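How I Finally Got the Toy Cars Under Control (One Bin, One Mat, Done)

Posted 2024-07-24

If you have ever stepped on a die-cast car in bare feet on the way to the coffee maker, hi, this page is for you.
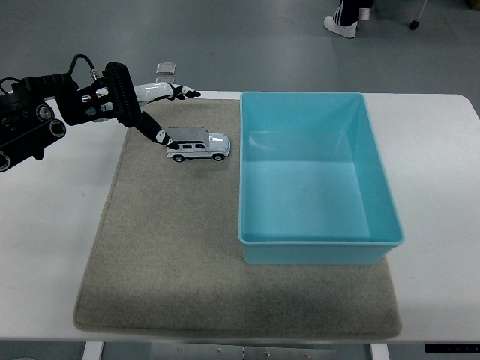 The white SUV on its mat, with the turquoise bin ready and waiting.

We had cars in the couch, cars in the bathtub, cars in a boot I put on last October and took off again very fast. I tried a wall rack with little slots (Biltard makes it, and it looks great in the store), but a kid has to line every car up just so, and mine lost interest after 2 evenings. What stuck was much dumber: a scrap of carpet and one big open bin.

What you need

A plastic bin, wide enough to get both arms into. Skip the lid. Lids end up under the bed.
A carpet mat or carpet offcut. Beige or gray or whatever the store has left.
A damp cloth and an old soft toothbrush.
A table you can reach all the way across.

Step 1: Dump everything

Get every car in the house into one pile on the floor. Check the couch, the car seats, the laundry room and the pockets of every jacket. Our pile came to 23, and I would have sworn we owned half that many.

Step 2: Put the mat down

Lay the mat in the middle of the table, with bare tabletop left over at the ends. I skipped this the first time and the racket of metal wheels on a hard table drove me up the wall - plus the cars shot straight off the far side. On carpet they stay where you park them. If yours is a cut piece with fuzzy edges, run a strip of cloth tape along the underside and trim the fluff with kitchen scissors.

Step 3: Set the bin on the mat, too

I know, it takes up space! But when the bin lives on the mat, putting a car away means moving it a few inches. When it lived on the floor the cars got thrown at it, and we have a dent in the baseboard from that week.

Step 4: Clean as you go

Wipe each body with the damp cloth and use the toothbrush around the wheels, where the hair winds itself up. Tweezers help with the really bad ones. Please don't soak die-cast cars. I did that with a little Hondisa pickup and the axles were rusty by the weekend. Dry around the chrome bits with a clean corner of the cloth so they don't spot.

Step 5: Sort, but only a little

Three groups is plenty: keep, fix, give away. Anything with a missing wheel goes in a jar on the windowsill, and I get to it when I get to it. The boxy off-roaders are the favorites over here, so those go into the bin last and end up on top.

Pick cars up by the roof and lower them in. The paint chips when they're dropped from up high, especially at the corners of the hood and the bumpers, and a white one shows every single nick.

Step 6: The bedtime run

Park them on the mat facing the bin, then in they go, one after another. We do this before teeth. Some nights it takes two minutes and some nights there is a traffic jam and a tow truck gets involved, and I let that happen.

A couple of extras

Vacuum the mat when you vacuum the rug. For juice, blot it with cold water and dish soap, then hang the mat over a chair overnight.

If your bin slides around, a square of shelf liner underneath fixes it. Mine came off a Miswood roll I already had in the drawer.

Train track does not go in this bin. I tried it, and the cars sank to the bottom and we had to tip the whole thing out every morning. Track has its own bag on a hook now.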